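About us

Zonmont is a small school for everyday housekeeping. We teach people how to clear a table, sort a cupboard, wash up for a crowd, fold a fitted sheet, pack for a house move and keep a kitchen going through a busy week. Our learners are students leaving home for the first time, new parents, people coming back to independent living after an illness, and a good number who simply fancied a morning doing something useful with their hands. We love this work, and we hope that comes across!

We began with one evening class and 27 learners, most of whom already knew each other from the language school downstairs. Since then 2,955 people have been through a Zonmont course, a few of them more than once. (Hello to the Thursday cupboards group. You know who you are.)

How it started

Yanling Kong had been teaching cookery for years when she noticed that her students could turn out a lovely dish of braised aubergine and then stand in the kitchen afterwards with no idea what to do next. Pans in the sink, peelings on the board, packets everywhere. She started adding twenty minutes of clearing up to the end of each lesson. People asked if they could come for just that part.

Samer Shboul was one of them. He had managed hotel dining rooms and knew how to turn a room round quickly, and he and Yanling spent most of a September afternoon arguing very happily over whether you clear glasses first or plates. They still disagree. You will hear both sides if you take the dining room course, and you are welcome to form your own view.

The first classes were held in Yanling's front room. When that got too crowded we moved to Drastitz House, where we have one long teaching kitchen, a laundry corner, a linen store and the room everyone remembers, which we call the Yu room after the family who let it to us. They left us the key and a very good kettle, and they still pop in at New Year.

The table in the Yu room

Nearly every beginner's course starts at a round table with a flowery cloth on it. The cloth has a lattice of fine broken lines, a big scrolly golden frame printed in the middle and sprays of pink carnations on long stems. It is quite a grand cloth for the job we give it. We lay out the sort of things that are left on a table at home when people have had a drink and a snack and wandered off: drinks cans, little milk cartons, sweet wrappers, tissues, an opened box or two. Then we ask you to clear it.

It sounds like nothing. People laugh when they walk in. Ten minutes later they are deep in conversation about whether a carton should be flattened at the table or at the bin, and how you pick up a wrapper that has crumbs in it, and we have to remind them there's a tea break.

We use real packaging, brought in by staff and learners, so you get the odd shapes and slippery surfaces you would get at home. A small milk carton is a favourite first item. Picked up by its two ends it stays nice and level, and if there is a drop left inside it has less chance of finding its way on to the cloth. The one with the smiling black-and-white cow and the little red hearts has become a sort of mascot, and Csenge has threatened to embroider it on the aprons.
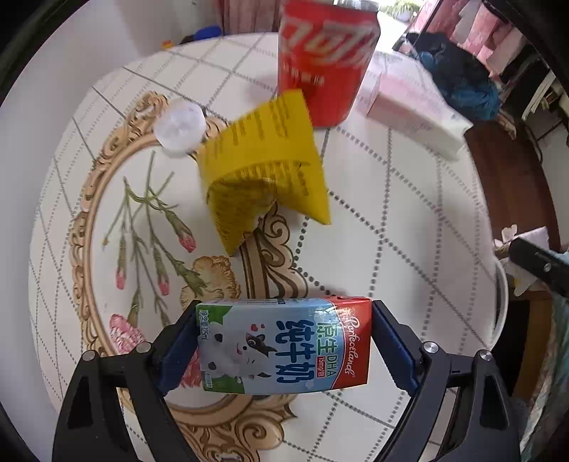 What we teach

Clearing and tidying. Our oldest course and still the fullest. Four mornings, starting with a single table and ending with a whole room. You learn to look before you lift, to work from one side to the other, to keep one hand free, and to stop when the job is done. That last bit is harder than people expect. Samer leads this one.

The working kitchen. Washing up by hand, drying, draining, looking after knives and boards, getting a greasy hob clean without wrecking it. Yanling teaches the course herself and cooks lunch in the middle so that there is something proper to clean. Please tell us about allergies when you book.

Cupboards, drawers and shelves. Bring photos of your worst cupboard. We will build something like it and then sort it out together. Hanyu Qiu runs this one and has very firm opinions on stacking bowls.

Laundry and linen. Sorting, washing, hanging, ironing and folding, with a whole session on table linen. The carnation cloth gets plenty of attention here, and it has stood up to it very well.

Packing and moving. Boxes, paper, tape, labels and the order to do it all in. We have 400 sturdy boxes in the store, and course members can borrow a set for their own move. Bring them back flat, please, with the old tape off.

Waste and sorting. A short course, one morning only, and the one we would put on every timetable if we could. What goes in which bin, how to line a bin so the bag stays put, when to rinse, what to flatten and what to leave alone.

How a morning goes

Doors open at nine. There are hooks for coats by the stairs and slippers in the basket if you would like them - the floor in the Yu room is a lovely reddish wood and we like to keep it that way, but clean indoor shoes are fine too.

We start with tea and a short talk, then go straight to the table. The teacher clears it once at an ordinary speed without saying anything. Then it is laid again and cleared slowly, with talking. Then it's your turn. You'll work in pairs, one clearing and one watching, and you swap over. The watching is just as useful as the doing. You notice that your partner reaches across the can every single time, or puts the wrapper down again to pick up a tissue, and then you get up and do precisely the same yourself.

The bin goes on the floor next to the table, close enough that nothing has to be carried over a gap. It's a round one with a pale rim and a thin see-through liner. We like a see-through liner for teaching because you can look in and check what has gone where. Fold the top of the liner well down over the rim. If it bunches up at one side, leave it until you have a free hand and then pull it straight.

Boxes go in early in most of our demonstrations and the cans are left till later. Hanyu does it the other way round. There is a long-running chart on the kitchen door, with ticks.

We finish at half past twelve with a walk round the room, everyone together, looking at what has been done. No marks and no certificates on the beginners' courses. If you want a certificate for work or college we offer one on the full programme, and Hashini can explain how that is arranged.

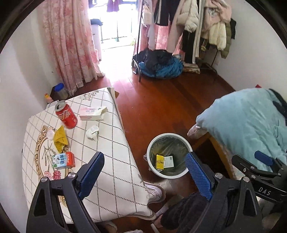
Clearing practice in the Yu room: the carnation cloth, with the lined bin beside the table.

The people

Yanling Kong, founder and kitchen teacher. Yanling plans the courses, tests every cloth and sponge before it is allowed in the building, and writes the handouts. She has been known to ring a learner a week later to ask how the sink is looking.

Samer Shboul, founder, clearing and dining room teacher. Samer can carry more plates than is sensible and will teach you to carry a sensible number. He also looks after our visits to other schools.

Csenge Kelemen, linen and laundry. Csenge came to us as a learner on the ironing course and was helping other people by the second week. She mends most of what you see in the linen store, and she runs the free mending table on the last Saturday of the month.

Hanyu Qiu, cupboards, waste and packing. Hanyu joined from a removals firm and brought a love of labels with him. If you find a label on your lunch, that will be why.

Hashini Wanigasekara, office and bookings. Hashini answers the phone and the emails, keeps the timetable straight and knows which courses still have room. She teaches too, on our weekend family mornings, where children from five upwards clear the table while the adults sit down. These are noisy and great fun.

Working with others

We run the Andness programme for young people moving into their first home, with sessions both here and in their own kitchens. It is free to them and it's the part of our year we look forward to most. There are 100 places. Each person goes home with a starter kit: washing-up bowl, cloths, a brush, bin liners, a tea towel hemmed by the linen group and a copy of Yanling's handouts in a folder.

We also visit schools, colleges and day centres. We bring our own cloths and packaging, and all we need from you is a table, a sink nearby and an hour and a half. A round table is nice if you have one but any shape will do.

Things people ask us

Do I need to be a messy person to come? Not at all. Plenty of our learners are already tidy and want to be quicker, or want to learn how to show someone else.

Is it hard on the back? The table work is done standing, with chairs for anyone who would like one. Bending down to the bin can be a nuisance, so tell us and we'll put it up on a stool for you.

Can I bring packaging from home? Yes please! Cans, cartons, wrappers and small boxes are always wanted. Rinse anything that held a drink, and leave glass at home. There is a crate for donations inside the front door.

Can I bring a friend? Of course, though each person needs their own place booked.

Come and see us

Visitors are welcome on open mornings, when you can look round, try the table and have a cup of tea with whoever is teaching. Ring or email Hashini first so we know how many cups to put out. There's a ramp at the side entrance, and the Yu room and kitchen are on the same level. The linen store is up three steps, but Csenge will happily bring things down.

Page updated 5/11/25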